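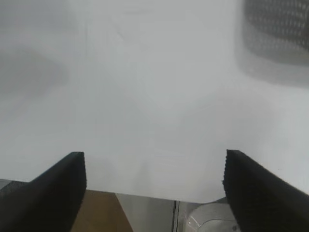

*Last changed: July 2025*

# Handling wrist views with little in them

When something pale comes close to the wrist camera, most of the pixels stop telling the policy much. With a white surface over most of the view, the useful part is the gap between the two black fingers. The steps below are how we find such stretches in the Paucar set and train with them, using the method Gladys Alvarado worked out.

## 1. Score each view

Mask out the fingers first. They have strong edges and will make an empty view look busy. Then compute local contrast on a coarse grid and save the share of cells under your threshold.

 python score_views.py --mask fingers.png --out flat.csv

Our set has 1639 episodes. Scoring runs fine on a CPU — leave it overnight.

## 2. Mark stretches, keep the episodes

A single flat view is harmless. Mark a stretch only when 18 views in a row are over the limit. Do not delete the episode. Heriberto Chambi tried that first and the policy got worse at close approaches, where flat views are common.

## 3. Train with camera dropout

Inside marked stretches, blank the wrist input at random and let the policy use joint positions and the fixed camera. Set `wrist_drop` to 0.3. Warm up for 3000 steps with dropout off, then turn it on.

## 4. Check the result

Run the held-out episodes twice, with and without the wrist input, and compare action error inside marked stretches only. The two numbers should be close. If the run without the wrist input is much better, the policy is still reacting to shading and creases in the pale area. Raise `wrist_drop` and retrain from the warm-up checkpoint.

Known problem: the mask file assumes the Rekwood fingers. For other fingers, draw a new mask before step 1.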